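Section 4: Collecting pick data with the hand-held gripper

Applies to: Skendmont Robotics Club, packing project, second term. Read section 3 (charging and storage) first.

4.1 Before you start

Book the tool on the club sheet. Sessions run on Friday from 4 pm. Benjie Lacson signs the grippers out and back in. Rogelio Layug looks after the recordings and the Lornuler folder where they are kept.

You will need the gripper, a charged battery, a memory card with at least 28 GB free, a patterned or plain cloth, an open box and a mixed set of packaged goods. Include soft film packets as well as stiff ones. Last term's set was almost all cartons, and the trained model did badly on anything that creased.

4.2 Setting up the table

1. Spread the cloth and pull it flat. Folds under a packet change the height of the pick.
2. Stand the open box on one side of the table, within easy reach. Do not move it once recording has begun.
3. Put out the goods with gaps between most of them. Let a few touch or overlap.
4. Turn glossy packets until the worst of the glare has gone from the preview. Some shine is acceptable.
5. Leave the rest of the room as it is. Background clutter is wanted in this data set.

Note: Do not sort the goods by colour or size.

4.3 Checking the gripper

1. Open and close the fingers five times with nothing between them. The movement should be smooth over the full range.
2. Look at the finger pads. Wipe off crumbs and grease with a dry cloth. Replace a pad if the texture has worn smooth.
3. Check that the pivots are tight. Finger pressure only — do not use the hex key unless Benjie has shown you how.
4. Wipe the lens and start the preview. Both fingertips must be visible when fully open.

Caution: Keep hair, cords and sleeves clear of the linkage. The arms close faster than they open.

4.4 Making a pick

1. Start the recording and hold still for two seconds.
2. Move in from above with the fingers fully open.
3. Line the fingers up on either side of the packet. For a long packet, aim near the middle of its length.
4. Lower the tool until the pads are level with the packet, then close slowly. Stop when the packet is held. Do not crush it.
5. Lift straight up, carry it over the box, and open the fingers.
6. Return to the start position before the next pick.

If a packet slips, leave the recording running and try again. Failed picks are kept and tagged F. Rogelio will not accept files that have been trimmed.

Caution: Small bottles can roll. Approach them across the narrow side and keep the fingers low.

Note: If two people are working at the same table, agree on who goes first. Two tools must never enter the box together.

4.5 Ending the session

1. Stop the recording before putting the tool down.
2. Copy the files to the Lornuler folder. Use your initials and the session number, for example RL-83.
3. Enter the number of picks on the sheet. The total at the end of last term was 1,769 — after duplicates were removed.
4. Return the gripper to its case with the fingers closed.

4.6 Common faults

Preview is black: lens cover still on, or card not seated.
Fingers stop short: crumbs in the linkage. Brush out, do not oil.
Recording ends early: card full or battery low. Note the last good pick.
Packet sticks to one pad: pad is greasy. Clean as in 4.3, step 2.

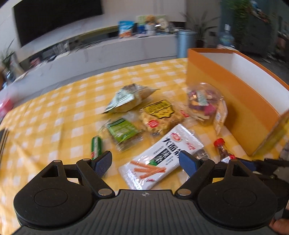

Fig. 4-1. Approach to a long film packet, fingers open (see 4.4, step 3).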